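Drokimora 双臂工作台,开放日看完的评测(赶着写的,先发)

先说结论吧,省得你们往下翻:东西不错,贵,软布这块比我想的强,软件拉胯,小工作室先别急着掏钱。细节下面慢慢说,想到哪写到哪。

去的是 Menlow 的开放日。地方在园区最里头那栋,导航把我导到了后门,绕了一大圈。签到台排队,给了个胸牌和一瓶水,胸牌绳子是坏的,别不住。上午场是讲座,我没赶上,听说也没啥,就是公司历程。下午才是上机,分组进去,一组十五分钟……实际上拖到快半小时,没人赶。

带我们组的是 Braulio Palacios,做应用的工程师,话快,手也快,问什么答什么,不太绕弯子。这点加分。以前去过别家的,销售全程念PPT,一问扭矩就说回头发资料,资料到现在也没发。

看的机型是 Drokimora,桌面双臂,主打叠布、擦拭、整理这类软东西的活。展厅另一头还有 Zavala,搬箱子的,围观的人最多,声音也最大,我看了两眼就走了,跟我需求没关系。

我的需求:小洗护工作室,主要是毛巾、擦布、围裙,每天叠到手抽筋。所以只看它对布行不行。别的我不评。

外观和做工

臂本身没啥好挑的,关节动起来顺,近看也没有那种廉价感。声音比预想的小,站旁边正常说话能听清。急停按钮的位置我不喜欢,在桌子侧面偏下,我个子矮还好,同组一个大高个得弯腰才够得着。提了意见,Braulio 记了,改不改另说。

桌面是白的。好看,但是显脏,有一点黑渣子都看得清清楚楚。对我来说倒是优点,布上掉什么一眼就知道。要是你做木工或者修车的,估计会烦死。

走线。唉。走线是我最想吐槽的。线就那么绕在臂旁边,黑的红的一团。我问正式交货是不是也这样,答复是有理线套件,另外收费。另外收费!这个价位的东西理线要另外收费,我是真没想到。

夹爪,重点

这块多写点,毕竟是干活的部分。

标配的指头是黑色硬的,直接夹布会滑,Braulio 自己也承认。他们现在的做法是指头上缠胶带,指尖套一截灰色的泡棉。土办法,但是管用。我问为啥不直接出个软指套,说在做了,八月出。八月出不出得来,看着吧。

胶带就是刷墙用的那种蓝色美纹纸,缠得也不算平整,有褶。我问多久换一次,他说看活,叠干布能撑好几天,湿布就勤换。泡棉头更耐一点。耗材便宜,五金店就有,这个我能接受。比起某些牌子一个原厂指套卖你天价,还不如这样。
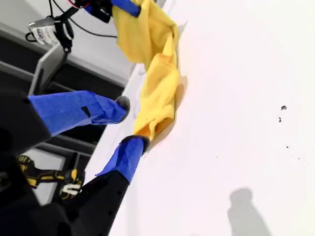 抓黄色超细纤维布,蓝胶带加灰泡棉指尖

现场用的布是超细纤维的,软,容易团,说实话比毛巾难弄。毛巾有厚度,好捏,这种薄的一捏就跟着跑。我特意没让他换布,就拿这个看。

下面是我看到的几轮,凭记忆,顺序可能有点乱:

第一轮,布团着扔桌上,让它自己找边。找得慢,捏起来,放下,又捏。中间有一次捏到两层,摊开以后还是歪的。最后弄平了,我在心里已经叠完三条了。

第二轮快很多。Braulio 说是布的初始样子比较友好。行吧。

第三轮我自己扔的,故意拧了一下。它愣了一会儿,真的是愣,臂停在半空不动,然后从另一头下手。居然成了。同组有人鼓掌,我也跟着拍了两下。

第四轮失败,布滑到桌边掉地上去了,它还在空气里叠,挺认真的。软件没有提示布不见了,这个必须修。掉布不报警,我晚上要是放它自己跑,第二天早上看到的就是满地毛巾和一台空叠的机器。

力道控制我给好评。我伸手摸了叠完的布,没有夹痕,没有拉丝。带蕾丝边的、带扣子的没测,不敢说。

双臂配合也还行,一只按住,另一只去拉,动作是对的,就是慢。人的话一抖就开了,它不会抖。问了,说抖的动作在开发,安全那边还没过。

软件

拉胯。前面说过了。

界面是平板上的,按钮小,字更小,中文翻译像机翻,“归位”写成了“回家”,“夹持”写成“抓紧他”。笑死。新建一个任务要点很多层,退一步就全没了,得重来。我亲眼看 Braulio 自己重来了一次,他脸都绿了。

示教倒是好用。拖着臂走一遍它就记住大概,然后再微调。我上手试了,第一次就把一块布对折了,没看说明书。阻尼偏重,拖久了胳膊酸,女生单手拖有点吃力,双手没问题。

断网能不能用?能,基本功能都能,更新和远程支持不行。这个问了两遍确认的。工作室网络烂的朋友可以放心。

日志导出只能插U盘。2022年了。

速度和数字

宣传册上写连续运行测试叠了 936 条,卡住 11 次。这是他们自己的数,什么布、什么人看着的,册子上没写,我追问了,说是方巾,统一尺寸,干的。所以你们自己打折扣看。我现场看到的失败率明显比这个高,不过现场是超细纤维,还有我捣乱,也不完全公平。

跟人比?比不过。熟练工甩它好几条街。它的好处是不喊累,不请假,夜里能跑——前提是把掉布那个毛病修了。

安装和占地

桌子加臂,占的地方比一张普通裁剪台大一圈,后面还得留检修的空。我那个工作室放下去就没法转身了。层高没要求。电源普通插座就行,不用拉三相,这点很友好。

安装说是半天,加半天培训。培训在他们那儿还是上门都可以,上门要加路费。我们这种外地的自己算算。

售后问的是 Shirley Paquette,管客户这一块的,人很实在。她说易损件基本都有现货,主板级的要等。保修范围不含指头和胶带(废话),也不含线,线!又是线。我说你们线就那么露着,刮断了算谁的,她说所以建议买理线套件。好家伙,闭环了。

不过她后来私下又补了一句,批量下单的话套件可以谈。一台算不算批量?不算。

价格

现场没给正式报价,得填表。我填了,晚上来了邮件,价格不让公开,只能说够我请人请挺久的。可以租,最短三个月,租金抵货款。如果真想试,建议先租,别冲动。

开放日本身门票 198,含一杯咖啡和一份资料。咖啡难喝。资料印得挺厚,一半是 Zavala 的,跟我没关系。要我说收门票就别让人排那么久,上机的时间再给长点。

跟 Stalturlow 的比一下

之前在别的展会上看过 Stalturlow 的单臂,很多人问,顺便说两句。

Stalturlow 那台便宜,小,软件好太多了,界面是人做的。但是单臂,叠布基本靠夹具凑,布得先铺好了它才能干。那我都铺好了还要它干嘛。如果你的活是拿硬东西,瓶瓶罐罐,装盒,选它,别犹豫。软布还是 Drokimora。

抓取稳定性也是 Drokimora 好,就算是缠胶带的。指尖那截泡棉帮了大忙,压着布能带得动,又不伤布。回来我自己找了块泡棉裹在晾衣夹上试,真的不打滑了,白捡一个招。

优点,随手列:
抓软布稳,不留印
声音小
拖动示教上手快
普通插座
耗材五金店能买
工程师肯说实话

缺点:
慢
布掉了不报警(严重)
线乱,理线要加钱
平板界面难用,翻译离谱
急停位置别扭
价格你懂的

打分的话,硬件四星,软件两星,服务四星,开放日体验三星(咖啡扣的)。总分给三星半吧。

适合谁:量大、品种单一、夜里想开机的洗涤厂,有个懂点技术的人盯着。不适合谁:像我这种一天什么都来一点的小店,地方还小。等八月软指套和新版软件出来,我会再去看一次,到时候带自己的毛巾去,湿的也带两条。

评论区常问的先答了:

能叠床单吗?不能,桌子不够大。他们说有大桌面的方案,没见到实物。
能叠袜子吗?没试。问了,说配对不行,单只卷可以。
小孩能靠近吗?现场地上贴了线,运行的时候不让进。家用就别想了。
能自己换指头吗?可以,拧螺丝的事,Braulio 换给我们看了,很快。
围裙带子呢?试教的时候顺口问的,他说带子容易缠,建议先塞进去再叠。那还是得有个人。
要不要会编程?不用。会的话能调的东西多一些,文档是英文的。

先写到这,还有一筐毛巾没叠。视频没拍好,手抖,就不传了。要报价邮件模版的私信我,价格那行我会涂掉。

2022年4月20日

补一条:刚有人问胶带一定要蓝的吗。我哪知道,应该随便吧,粘性别太强就行,强了撕下来一手胶。还有胸牌可以带走,不用还,我白白跑回去还了一趟。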